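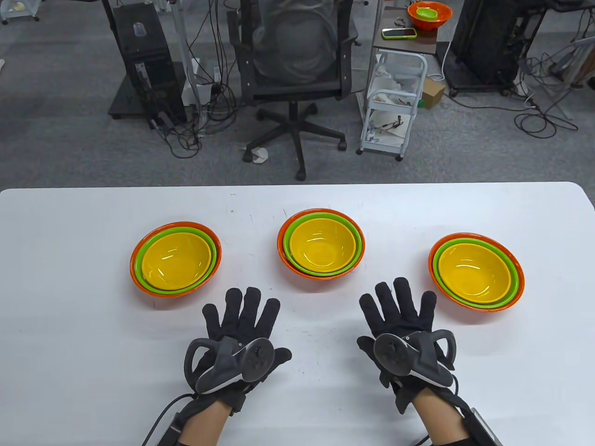 FOR IMMEDIATE RELEASE
November 2, 2021

Firnik brings its nesting bowls home in sets of three

DALCOMBE – Firnik is delighted to introduce the Pernier, a set of three bright plastic bowls that stack one inside the next: yellow in green, green in orange. It's the simplest thing we have made, and we can't stop setting the table with it!

The idea goes back to May, when we asked 27 households to show us the cupboard they liked least. So many of them opened the one with the mixing bowls (lids sliding out, a colander on top, something heavy at the back). We went home and started sketching wide rims and narrow bases, and 16 drawings later we had a family of bowls that nests with the rims showing, so you can tell at a glance if one is missing.

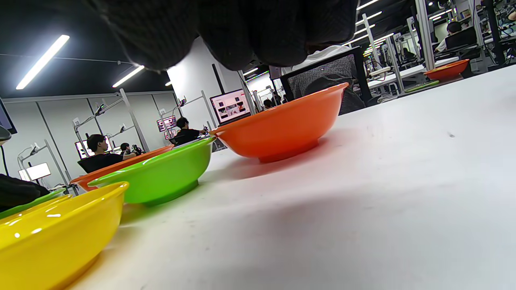

Borislav Đorđević wrote to us after trying an early set that his children now put the bowls away without being asked, orange first, and that he has given up on his old steel ones except for bread dough.

We love hearing that. The colors were chosen for exactly this sort of kitchen, where several people cook and everybody puts things back in a different place. Spread them out for a big salad, a batch of pancake batter or a pile of peeled apples – then gather them up again in a moment.
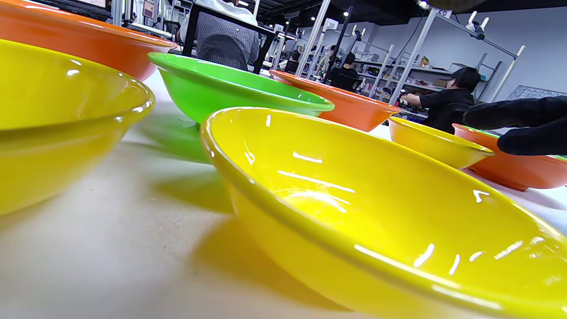 Could the yellow one be sold on its own, asked a shopper at De Haan, whose cereal habit apparently calls for more than a single bowl. Yes, it can. Each color will be available separately as well as in the set, and you are welcome to stack them in any mix you have room for.

A first run of 1,098 sets is on its way to De Haan in Dalcombe, with more to follow if they go as quickly as we hope. Staff there will have a table set out with loose bowls, and we'd like people to pick them up, turn them over and try the stacking for themselves.
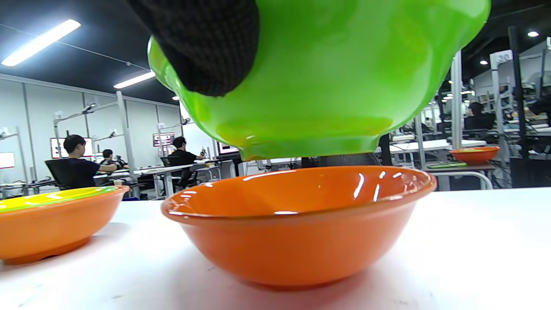 How to stack a set

Put the orange bowl down first, open side up. Set the green bowl inside it, then the yellow. Lift the whole stack by the orange rim.

Store inquiries: Firnik, Dalcombe, or ask at the De Haan counter.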